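The Trisstead Round Hamper Basket, with tall handle

We have sold baskets at Nurerdale for a good many years now, and the Trisstead is still the one we find ourselves reaching for when somebody's birthday creeps up on us. It is a round basket in pale natural cane, woven in bands, with a rolled rim that is kind to your hands and a big arched handle wrapped in woven strands. The handle is taller than most people expect – do measure your cupboard first if you plan to put it away between picnics!

It comes to you empty, in a plain cardboard box, and the filling is left to you (which is the best bit, we think). Packets of food suit it very well. Stand the taller boxes up at the back, let the softer bags lean at the front where everyone can see them, and lay anything long and flat across the top last of all.

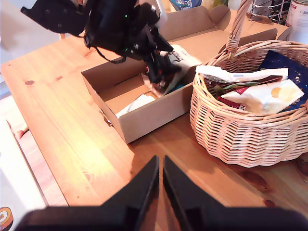
A customer signing herself Conceição wrote to say that she fills hers with biscuits and rice for her mother-in-law every August, and that the wrapped handle hasn't come loose yet, though she does wish we sold a lid. We have heard the same from a few of you and we are looking into it, slowly.

If you are sending your hamper on by carrier, pack the food in a low-sided carton of its own and let the basket travel separately. Tall handles and parcel vans don't get on terribly well, and a squashed rim is a sad thing to open.

A wipe with a barely damp cloth is all the cleaning it wants. Please keep it away from radiators, as cane dries out and starts to creak.

Details
Item number: 207
Material: natural cane
Circumference at the rim: 85 cm
Weight: just over 200 g more than our Edura shopper
Delivery: within 13 working days
Cellophane and ribbon sold separately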